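Workshop notebook, November 9, 2023
Boat: Nokden, GRP motor cruiser, port engine and shaft

Hauled out and chocked on the hard standing. Port shaft is the job, starboard left alone unless the bearing turns out bad on that side too. Hours on the port engine meter read 3,916. Last entry in the boat's own log for the port stern gland is July, when it was repacked afloat. The log gives no packing size, so I measured the old rings and wrote it on the gland housing in paint pen.

Shaft first. Split the coupling, bolts all came out by hand once cracked off. Two have bruised threads and won't go back in. Faces clean, light rust on the gearbox half only, rubbed off with a pad. Drew the shaft back far enough to see the run inside the gland. There is a worn band where the packing sits. I can catch a fingernail on the forward edge of it. The rest of the shaft is good and it rolled true on the blocks.

Options for the band: shift the packing forward with a spacer ring behind it, or send the shaft out for sleeving. Spacer is quicker and there is room for it in the housing. Sleeving means another week ashore. Left it open overnight and put both to the office with prices.

Cutless bearing next. Rubber has gone hard at the bottom and is coming away from the shell between two of the flutes. Replace. The grub screws in the P-bracket were filled over and faired, so allow time for digging them out. Heated them a little, one moved, the other is still in. Don't drill it until the new bearing is in the building.

Prop is off and in the rack, tagged PORT. It has small nicks on two blades near the tips and no sign of pink in the bronze. The key is a good fit. The nut is fine, the split pin is scrap.

Hull anode on the port side down to the strap. Starboard one has plenty left. Bonding wire to the port stud was green right through under the insulation, which would account for the difference. Cut back to bright copper, new eye crimped on, continuity good from stud to engine block. Fit both anodes new anyway so they start level.
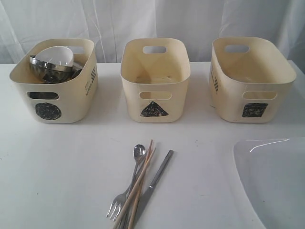
Stimo rang after reading the notes up to this point and said the spacer ring would do for one season at most, that the last boat they did that way was weeping again before lay-up, and that if the shaft is already half out it ought to go for sleeving now. They also asked whether anyone had checked the engine mounts before blaming the packing.

Fair question, so I checked. Aft outboard mount on the port engine has sagged. With the coupling faces brought together by hand the gap at the bottom is wider than at the top, well past what I would accept. The locknut on that mount was loose by a full turn. The rubber is soft and oily, and there is a damp line down from the fuel lift pump which probably explains the oil. Pump union nipped up and wiped, look again tomorrow.

That changes the order of work. New mounts all round on the port side, then shaft back, then alignment. Alignment gets done again after launch, once she has sat in the water for 12 hours. Note that on the job sheet so it isn't missed.

Office came back in the afternoon. Owner agrees to sleeving. Shaft goes out to Prareck on their next collection. Wrapped in carpet and lashed to a plank, coupling half left off.

Ordered from Kassa:
7 coupling bolts with nyloc nuts (6 for the coupling, one spare)
Cutless bearing, port
Engine mounts, port set
Packing, same section as measured
Split pins, mixed
Two hull anodes

Kassa quote 7 working days on the mounts. Everything else is on the shelf.

Still to do while waiting: second grub screw, clean out the stern tube, look at the starboard bearing with the prop on, drain the port gearbox and see what colour the oil is. The gland hose clips on both sides are mixed sizes and one is rusted at the screw, so change them as pairs. Bilge under the port gland wants scrubbing before the shaft goes back, otherwise we won't be able to tell a new drip from old water.

Batteries isolated, key on the hook in the wheelhouse. Ladder tied at the stern.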